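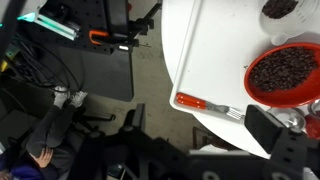

Motorsport Operations, week 5: test days and how to read them

Welcome back! We've done race weekends to death, so today it's testing, and I'll admit this is my favourite session of the whole module.

A test day is the one time a team can run a car without worrying about points. Our case for the week is Tronport, a small single-seater team with two drivers on its books: Gonçalo Mendes, who races, and Aníbal Garcia, who does most of the development running. In May they had one Friday at the Veloso circuit and 16 sets of tyres to get through.

Installation laps. Out, round, straight back in. The engineers look for leaks and check that every sensor is talking to the pit wall. Dull to watch, wonderful to learn from!

Baseline run. Garcia drives a known set-up so that everything later has something to be compared with. Skip this and the rest of the day is guesswork. 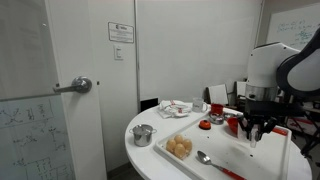 Change one thing at a time, then go back to the baseline and check it again. The track gets quicker as rubber goes down, so a faster lap after lunch may have nothing to do with your new front wing (students always miss this one).

Long runs. Mendes did these with up to 100 kg of fuel on board. Look at how the lap times drop off, and ignore the single best lap.

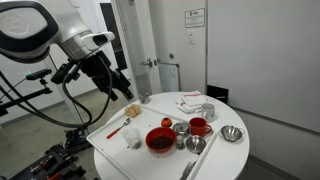 For next week

Read the Bralix chapter on tyre wear, pages 100 and 101.
Plot Garcia's two baseline runs on one chart and bring it along.
Write a run plan for a wet morning at Veloso, 1,000 words at most. Be bold with it, I love reading these!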